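The robotics club at Tendton meets in what used to be a drafting room, and by the time we sat down to talk most of the members had gone home. The club's faculty adviser, who also teaches the second-year controls class, had stayed to finish a parts order. The interview took place over an hour, with two breaks to answer the phone.

The club is in its second year of working on a two-armed robot for the Brevden competition, held each December. The task is sorting. Teams get a tray of mixed parts and have to place each one in the right slot before time runs out.

"Last year we came in 17th," the adviser said. "We were happy with that. We had a working left arm and a right arm that mostly stayed still."

Most of the members had never written code for a machine that moves. The adviser starts them on the left arm only, and on one part at a time. They drive it by hand for the first few weeks, then compare what they did with what the program does.

"They want to go straight to the program. I make them drive it first. You learn how slow you have to be near the table, and you learn that the arm is wider than you think it is. The housing on the gripper is a big block. Students plan for the fingers and forget the block."

Safety takes up the first two meetings. No one runs the arm until they have shown they can stop it.
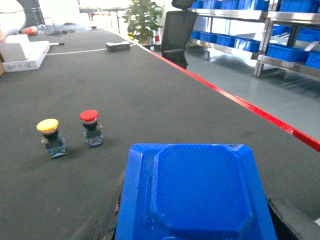 "I ask them to stop it without looking down," the adviser said. "If you have to search for the button, you are too late. So we practice that. Someone calls out, you hit it, and we write down how it went. It's boring and they do it anyway."

The club keeps a log of every run, good or bad. At last count there were 3,544 entries, and 1,432 of them were marked as failed. The adviser does not mind the second number.

"A failed run with a good note is worth keeping. What I don't want is a line that says 'didn't work.' Didn't work how? Did it miss the part, did it drop it, did it close too early? We went back through the old log last fall and a lot of it was useless to us."

Money has been tight. A grant from Samarakoon, a local machine shop, paid for cables and spare fingers, and the college covers the room. Travel to the competition comes out of a bake sale and whatever the members can put in.

I asked what would change this year. The adviser said the goal was to get both arms moving at once, with the right arm holding the tray steady - a job that sounds simple and has taken since January. A joint practice day with the team from Pumedmont is planned before summer.

"They beat us last year and they were nice about it. They showed us how they label their parts. We're going to bring our log and see if it's any use to them."

New members can join at any point in the term. They need closed shoes and a notebook.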